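To: Trollham Regional Conflicts reading list
Subject: Re: Which book for the fall, and what to do about the maps
Date: 30 August 2022

Dear all,

Thank you for the many kind replies while I was away. I came home to a very full inbox and read the whole lot over two pots of coffee, so forgive me if I answer some of you twice and some of you hardly at all. I'm going to take the earlier message in pieces, as it raised more than one thing and I have opinions on most of them.

> I'd like to put in a word for the collection on the Sahel over the one on
> the Great Lakes. We did the Great Lakes in February, or at least we did the
> refugee chapters, and I came away feeling we had only read half an argument.
> The Sahel book is newer and it has much more on how outside troops and
> local militias end up leaning on each other.

I was all ready to disagree with this, and then I sat down with the Sahel collection and found I liked it very much. It's a big thing, 310 pages before you get to the notes, but the chapters are short and most of them stand on their own feet. The one on cattle routes and farmland in central Mali is the best thing I've read all summer. It takes its time. It starts with who was allowed to water animals where, and under what sort of promise, and only after you've got all that straight does it bring in the armed groups. By then you can see why a young herder might have listened to them, without the author ever having to lecture you.

My one grumble is with the opening chapter, which tries to cover the whole region from Mauritania to Chad and ends up saying "complex" an awful lot. I'd skip it, or read it last. A few of the later chapters also assume you know your French military operations in order, and I for one can never remember when Serval ended and Barkhane began without looking it up.

> As for the Great Lakes, could we finish it instead of dropping it? The
> chapters on mining and local government in eastern Congo are the ones
> people kept asking me about.

Yes, let's. I don't see why we can't do both. What about chapters 2, 5 and 10 of the Great Lakes book first, as a sort of unfinished business, and then on to the Sahel when the evenings get dark? Chapter 5 is the mining one, and it's much less gloomy about local chiefs than I expected. Chapter 10 is the piece on cross-border trade, which I think will sit nicely beside the cattle routes. In both places the border on the map and the border people live with are quite different lines, and I'd love for us to spend a good long evening on that.

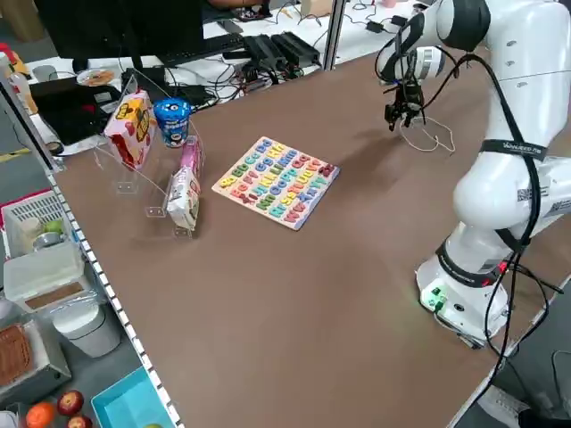
The alphabet board on the big brown table.

> Last thing. Does anyone have a decent map? The ones in the book are
> too small to read and the place names don't match the text.

Oh, the maps! I have been complaining about these for years to anyone who will stand still. Half the towns are spelled one way in the chapter and another way on the map, and the rivers come out the same gray as the roads. The Hundden library has a good set of large sheets for West Africa, with the older spellings in brackets, and they let you copy a page or two at the desk. They're weaker on the Congo side. For that I'd use the fold-out at the back of the old Zenia handbook, which is out of date on the provinces (it was printed before they were split up) but very clear on roads, lakes and border posts.

If you'd like your own copy of the Sahel book, Chornovol Books can order it in. The paperback is a good deal cheaper than the hardcover, and the binding on mine has held up fine so far, even with my habit of leaving it face down on the arm of the chair.

Please do write back if you'd rather swap the order around, or if there's a chapter you can't bear to miss. I'm quite happy to be outvoted. And if somebody has read anything good on Lake Chad itself, the fishing and the islands especially, I'd be so glad to hear of it. There's a gap there in both books and I keep wanting to fill it.

Warmly, and with apologies for the length,
your list host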